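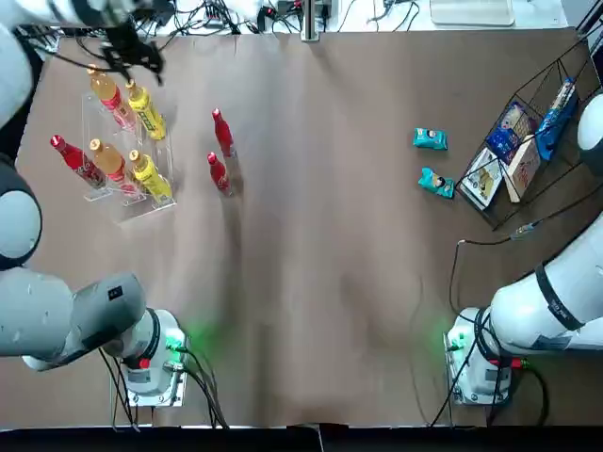

Teleoperation Operator, Bimanual Shelf Tasks
Niltgate, Manipulation Data Group
Full-time, on site, 6-month contract with option to extend

Niltgate is hiring operators to record demonstrations on two-arm tabletop stations. The recordings are used to train control policies for Brosix, our restocking software. No robotics degree is required. Steady hands and consistent work are.

The work
You will control both arms remotely through a pair of handheld leader arms and complete short retail tasks: placing bottles in a stepped acrylic rack, sorting snack packets, filling a wire basket with boxed goods. Each task has a written procedure with a start layout, an end state and a time limit. The quota for a trained operator is 200 accepted episodes per week. An episode is accepted when it meets the end state without a dropped item, a collision or a pause longer than 3 seconds.

Duties
- Reset the table to the assigned start layout before each episode
- Record demonstrations and label failures with the correct code
- Home the arms and check gripper alignment at the start of each shift
- Record recovery episodes, starting from a misplaced or tipped item
- Report cable wear, joint faults and dropped video to the station lead

Requirements
- Able to work seated at a control station for two-hour blocks
- Normal or corrected vision, including color vision
- Comfortable following a fixed procedure many times in a row
- Basic computer skills (file names, spreadsheets, simple command line)

Useful but not required: CNC or assembly experience, prior use of leader-follower arms, video annotation.

Training
The first 100 episodes are practice and do not count toward quota. They are reviewed with a station lead, who signs off on each task separately. Training hours are paid at the full rate.

Schedule
Day shift starts at 7:30 a.m. and evening shift at 3:00 p.m. State your preference when applying. Shift swaps must be entered by Friday for the following week.

How to apply
Send a resume and a short note on any hands-on work you have done to Anathi Cele, Station Operations, Niltgate. Selected applicants will be invited to a paid trial session at the Mkhize building. Contracts begin in May.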